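How to Set Up a Medication Take-Back Point at a Small Workplace
Abena Acheampong, Tusdale Safety Notes
24 November 2019

Unused prescription painkillers kept at home or in a desk drawer are a common source of misuse. A take-back point gives people a place to get rid of them. The steps below cover an envelope-based setup, in which each person seals and mails their own medication. They do not cover locked collection boxes, which in the United States may be run only by sites registered for that purpose.

Before you start

You need prepaid mail-back envelopes from an authorized supplier, a wall rack or shelf to hold them, a printed instruction card, and a log sheet. Order for the size of your staff. The Tusdale site has 130 employees and keeps one carton on hand, with a second ordered when the first is half gone.

Step 1. Pick the location

Choose a spot that people pass during the day but that is not in direct view of a supervisor's desk. A hallway near the restrooms works well. Do not put the rack at the reception counter. People will not take an envelope if they have to ask for it.

Step 2. Prepare the rack

Mount the rack at a height that can be reached from a wheelchair. Load it with 5 envelopes at a time. Keep the remaining stock in a closed cabinet and note the serial numbers on the log sheet before you put any out.
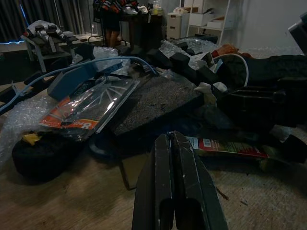 Step 3. Write the instruction card

Use large type and short lines. The card should say:

Leave pills in their original container or pour them into a sealed bag.
Cross out your name and prescription number.
Do not include needles, inhalers, or thermometers.
Seal the envelope and mail it yourself.

The last line matters. Staff must not accept medication from coworkers, even in a sealed envelope. Once an envelope leaves the rack, it belongs to the person who took it.

Step 4. Keep the log

Record only the date, the serial numbers put out, and the number left at the last check. Do not record who took an envelope. Check the rack every 2 weeks. If envelopes are going faster than expected, refill it and do not ask why.

Step 5. Add overdose information

Post the local poison control and treatment line numbers beside the rack. If your site stocks naloxone, state the cabinet location on the same sheet and check the expiration date each March.

Common problems

Loose pills left on the rack: do not throw them in the trash or flush them. Call the site safety lead, who should contact local police or a registered pharmacy for instructions.

Envelopes used for office mail: move the rack away from the mail station.

Supplier out of stock: take down the card until new envelopes arrive, and post the address of the nearest pharmacy drop box in its place.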